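Subject: Re: [mending] Zip pulls coming off, and which thread for repairs
From: Anatole Perrin
To: the mending list

Hello Meinrad, hello all,

Meinrad Lanz wrote in April:

> I have now three bags where the zip does not run well any more.
> On the first one the slider goes up but the teeth stay open behind it.
> On the second the pull has broken away. The third is from Vutska and
> the zip is good, but the stitching beside it has opened for the length
> of my thumb. My question is if it is worth to change the whole zip, or
> if there is something smaller that I can try first. Also I would like
> to know which thread people use. I have only ordinary cotton at home.
>
> Meinrad

I am sorry that I answer so slowly. I wanted to look in my notebook before I wrote, as I have repaired many zips and my memory mixes them.

For your first bag, please do not change the zip yet. When the slider moves but the teeth stay open behind it, in most cases the teeth are still good and the slider has become too wide. Bring the slider to the open end. Take small flat pliers and press the back part of the slider on the left side, very gently, and then the same on the right side. Try it. If it is not better, press again a little. It is easy to press too much, and then the slider will not move at all or it cracks. I have cracked two in this way, both on old Balard rucksacks, where the metal of the slider is softer than it looks.

If pressing does not help, buy one new slider of the same size. The size is often stamped on the back. A 5 is common on day bags and a 7 on some heavier ones, but please measure, because I once ordered by eye and waited two weeks for the wrong part. Coil zips and moulded zips do not take the same slider even when the number is the same.

To put on the new slider you must open the seam at one end of the zip. Open as little as you can, three or four centimetres are normally enough. Before you cut, mark with chalk on both tapes two points which are opposite each other. When you close the zip again these points must meet. If they do not, the bag will have a wave in it for the rest of its life.

For the second bag, it depends on what is left. If the small loop on the slider is whole, you can put a split ring through it and tie a piece of cord or flat tape to the ring. If the loop is gone, you need a new slider also.

About the thread I have a stronger opinion. Cotton is fine for a shirt but on a bag it rubs through and it also suffers from damp. Take polyester. I have used the Donnelly bonded thread for several years and I am still on the same cone. The Zedeck thread is cheaper, and by hand I find no difference, but in my machine it makes loops under the fabric and I gave up to find the right tension. For hand work, use a backstitch, and begin one centimetre before the damage and finish one centimetre after it. Use the old needle holes if you can see them.

Your Vutska bag is then the easiest of the three. Please sew it first, before the opening grows.

One small point on padded bags. The padding wants to come up between the two edges when you sew near the zip, and if you catch it with the needle you get a hard lump. I push it back with a blunt knitting needle and hold it with clips. I don't use pins there, they bend.

I have spare sliders in size 5, black only, and I can send two or three to anybody who pays the stamp. Write to me directly, not to the list please.

With kind regards,
Anatole
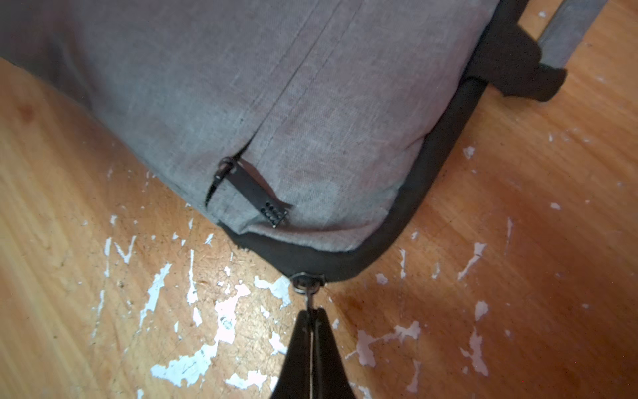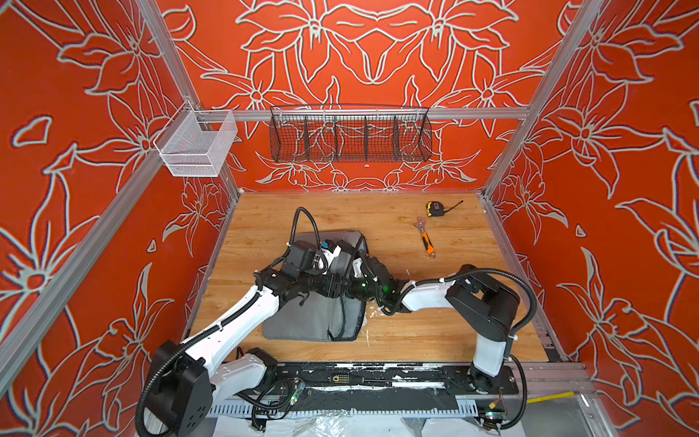

Grey padded bag: the zip pull close up (first), the bag lying on the wooden surface (second)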